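September, late, in bed with the laptop

Day 19 of no sugar in my coffee and I have stopped complaining out loud. Up at seven to catch the light on the grass, then spent most of the morning thinking about patios, as I have done all month. If I ever get a yard of my own I want a big sweep of concrete with a rounded edge and a lawn running right up to it, and one good sofa to nap on.

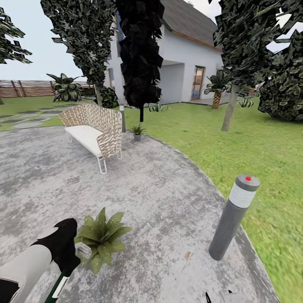
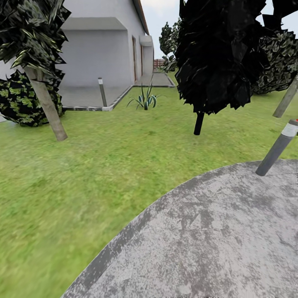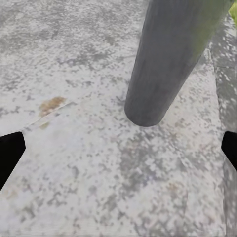 Renderings: Svend Hedegaard

Anyway! The real news of the day is the piano. It came at noon on a truck from Kostudthorpe, two hours after the man said it would, and it only just made it around the bend in the stairs. I stood at the top going "left a bit, left a bit" and was no help to anyone. It's a Huttunen upright, older than me, with one dead key (the low B flat) and a smell inside like an old church cupboard. I love it already.

I paid 1,000 for it plus the delivery, and I know what Mom is going to say, so I'm not telling her until it's tuned. The other one I looked at, the shiny one in the shop at Hallska, was 3,248 and sounded like a doorbell. So really I saved money - that's my story.

First thing I played was the little waltz from when I was ten, the one Mrs. across-the-street used to bang on the wall about. My left hand remembered all of it. My right hand got as far as the second page and then just sat there like it was waiting for a bus. I went back and started again so many times that I burned the rice, had toast, and started again after the toast.

The tuner can't come for two weeks. He said on the phone to let it settle in the room first and keep it off the outside wall, so I've dragged the bookcase over to where the piano was going to go and now the lamp cord doesn't reach. Need an extension cord. Also need felt pads for the feet, and a stool that isn't the step stool.

Called my sister around dinner and held the phone up to the keys. She said it sounded "like a saloon" and then asked me to keep playing while she did the dishes, so I did, 7 times through the easy half of the waltz, and she hummed the part I can't do.

It's raining now and I forgot to bring the towels in. I still haven't answered the letter from Vorkley about the choir either - they want to know by the end of the month if I'm in for the winter concert. I think I'm in. I'll write back tomorrow, after I get the cord.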